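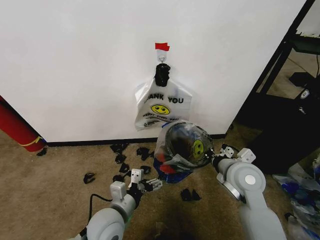
Bags on a wall hook, does it hold?

teguh_s
Hello all. I moved to a small flat in Tristolport and I have no cupboard for my plastic shopping bags. So now I use one adhesive hook on the wall, low, over the carpet. One THANK YOU bag with the smiley hangs there and I want to put all the other bags inside it. My question is how much such a hook can carry before it pulls the paint off. The landlord is strict about paint.

kiri.halliday
Empty bags weigh almost nothing. I have had the same thing behind my kitchen door for 4 years. Clean the wall first and wait a night before you hang anything.

Cilley112
I don't agree with Kiri. The weight is small, yes, but you pull at it each time you take a bag out, and you pull down and forward. Mine came off after 2 months and took paint with it. Use a box on the floor.

teguh_s
A box I would kick, the room is narrow. Is it better to fold the bags or only push them in?

anisa_lau
Fold in a long strip, then a triangle. I keep 14 in one clear bag and can still close it. If you only push them in, the big bag gets fat and stands away from the wall.

Cilley112
Folding bags, who has time for this?

anisa_lau
It takes me one cup of tea -- and I do it only in December, when I have too many.

kiri.halliday
Cilley112, did you clean the wall before you put yours up?

Cilley112
No. But the packet did not say it.

teguh_s
Thank you. I will fold them, and I will hold the hook with one hand when I take a bag. I write again if the paint comes off.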